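Cookies help us run this archive. Accept | Settings

Arkinex list archive – 1 min read
Print | E-mail this message

From: Ewan Rutherford
Date: January 7, 2019
Subject: Re: Evness open day

> Did anyone make it up to Evness? I only want to know about
> the bathroom demo. Was it a real vanity or a mockup?

I went! The Larkier folks had it at a proper stone counter with a sink set in, towel and all, and we could follow along on the wrist camera.
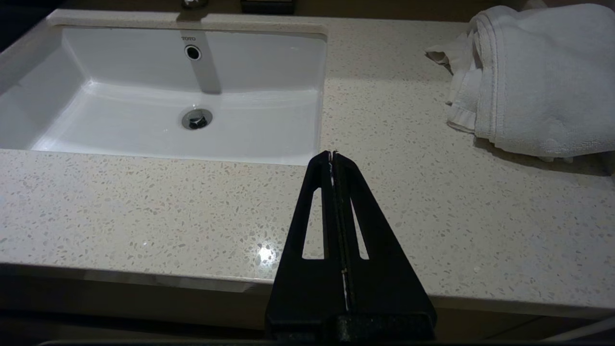
Wrist view, fingers closed, towel over on the right.

I stood there way too long (my coffee went cold). The orange arm works out over the long black tray with the wrapped toiletries and the little tube, and that's the part I'd go back for – clear plastic wrap has beaten every gripper I ever built.
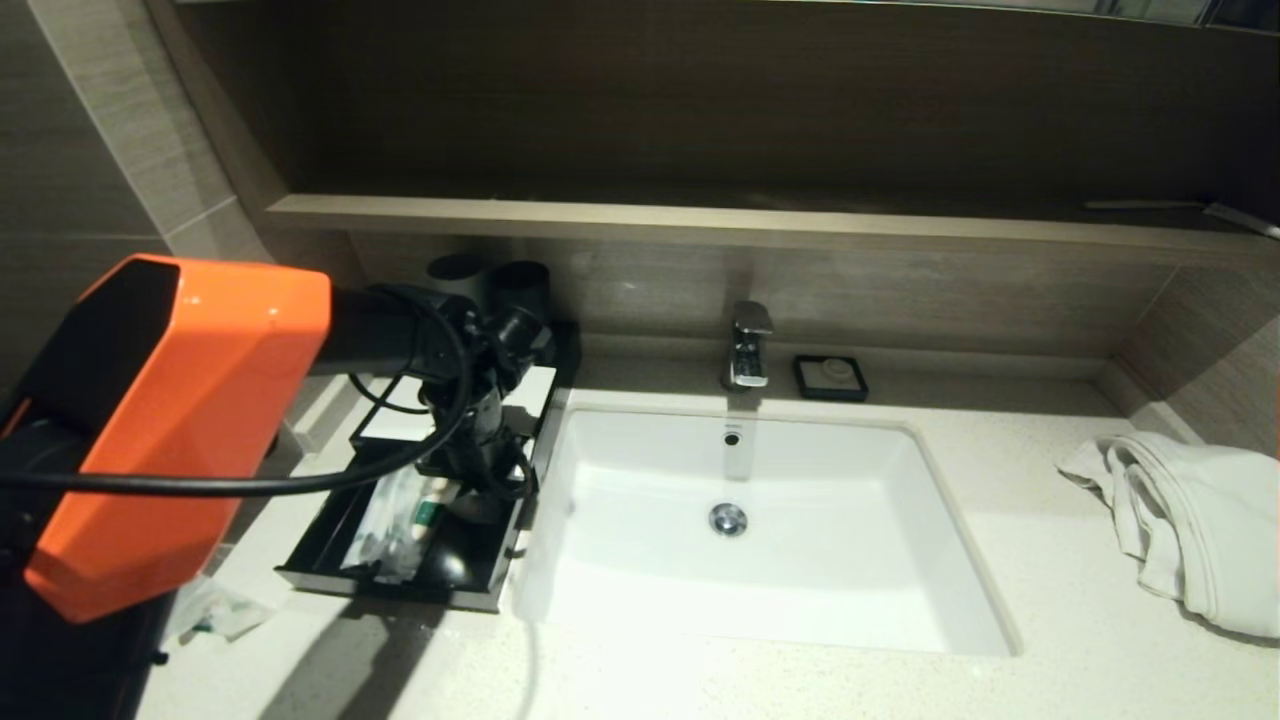
Stuff I asked

Price first, of course. They told me 2,700 for the gripper, no arm, and I haven't stopped grumbling. The fingers are plain black wedges with a slot cut in each, so I'm tempted to print a pair at home.
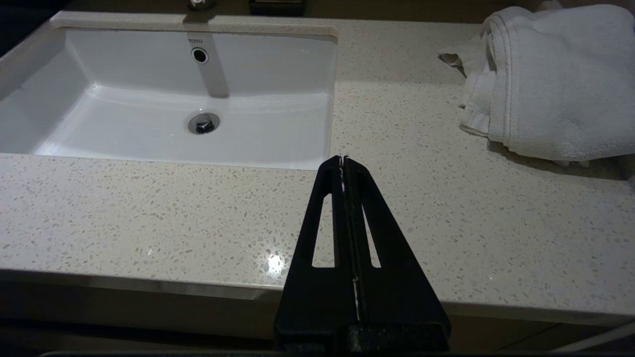
Lehtinen had a table too, but I only got a flyer. The next open day is in November and I can fit two more in the car if you don't mind my radio.

Ewan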